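The Seed Drawer

The letter from the county said she had until 29th July to clear the house, so she started with the kitchen, where the work was easiest to see.
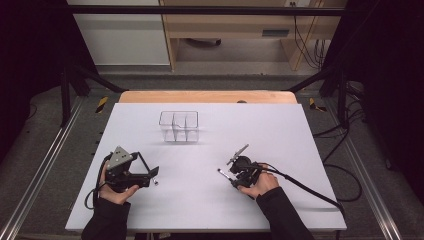 Her aunt had kept seeds. Everyone in Stosar knew that, in the way they knew which dogs bit and which wells went bad in dry years. What they didn't know was how she had kept them. The family had expected jars, or maybe a shoebox with envelopes in it. Instead there was a drawer under the stove, wide and deep, and in the drawer were packets folded out of old feed bills, each with a number written in pencil and no name.

The niece took the drawer out and set it on the floor. She sat down next to it and picked up a packet at random. It said 207. She shook it and heard something small move inside.

She knew corn when she saw it, and beans, and squash. After that she was guessing. Her mother had left Stosar at nineteen and had never grown so much as a tomato, and she had raised her daughter in an apartment with windows that faced another apartment. The niece worked in the billing office of a hospital. She had taken two weeks off for the house and had already used four days of it on the drive and on being sick after a bad sandwich in Fulham.

She opened 207. The seeds were black and flat, with a notch on one side. She folded it up again.

There had to be a book. A person who numbered things had a list somewhere. She looked in the desk and found tax papers, a broken watch and a stack of church bulletins held together with a hair tie. She looked in the bedroom, under the bed and on top of the wardrobe. She looked in the freezer, because her mother used to hide money in the freezer and it might have run in the family. There was a chicken in there and some peas.

On the sixth day a man from down the road came to the back door with a wheelbarrow. He said he had lent her aunt a pump and would like it back. She let him into the shed and he found the pump behind the ladder. He looked it over and seemed satisfied with it.

"Did she ever talk to you about the seeds?" the niece asked.

"She gave me some every March," he said. "I put them in the ground."

"Did she say what they were?"

"She'd say where to put them. By the fence, or down low where it stays damp. She'd say don't water those till they sulk." He scratched his arm. "I never asked what they were. You'd find out."

"Did she give you the numbers?"

"What numbers?"

She brought him inside and showed him the drawer. He got down on one knee with some trouble and turned over a few of the packets. He took his time. She thought he was going to tell her something, but he only asked whether she had any coffee going.

They drank it standing up. He told her about the year the creek came over the road and her aunt had walked out to the mailbox in fishing boots and walked back with the mail held over her head. He told her that her aunt could be hard to like before noon. He said the Khan place had been full of her melons once, the whole slope, and people had driven out to look at it. Then the Khans sold up and the new people put horses on it.

"Which number was the melons?" she said.

"I couldn't tell you."

When he had gone she went out and walked around the yard. It was hot and there were grasshoppers in the tall grass. The garden ran along the south side of the house, and it had been let go since spring. Most of it was weeds. She walked down the rows anyway, because she hadn't done it yet and it was part of the property.

At the end of the third row there was a stake with a number cut into it. It had been there a long time and the wood had gone gray. It said 28. She pulled back the weeds and found a vine with small hard fruit on it, pale green, the size of a fist.

She looked for more stakes after that. Some had fallen over and some had rotted through at the ground, and she had to feel for them with her hands. She found 80 next to the rain barrel, where something with purple stems had climbed the downspout. She found 844 way out by the gate, by itself, in front of a tree that was taller than the house.

She stood and looked at the tree for a while. Then she went in and washed the dirt off her arms and called the billing office. She told them she would need another week, maybe two. The woman on the phone asked if everything was all right, and she said it was, there was just more to go through than she had thought.

In the morning she took a pencil and one of the church bulletins and went out before it got hot. She drew the house as a square. She drew the fence, the barrel and the gate. She wrote 28 where the vine was, and next to it she wrote "melon" and then a question mark.

The man came by again around ten. He had brought the wheelbarrow back, empty, and he left it by the shed.

"You'll want to water that one," he said, looking at the vine.

She went to find the hose.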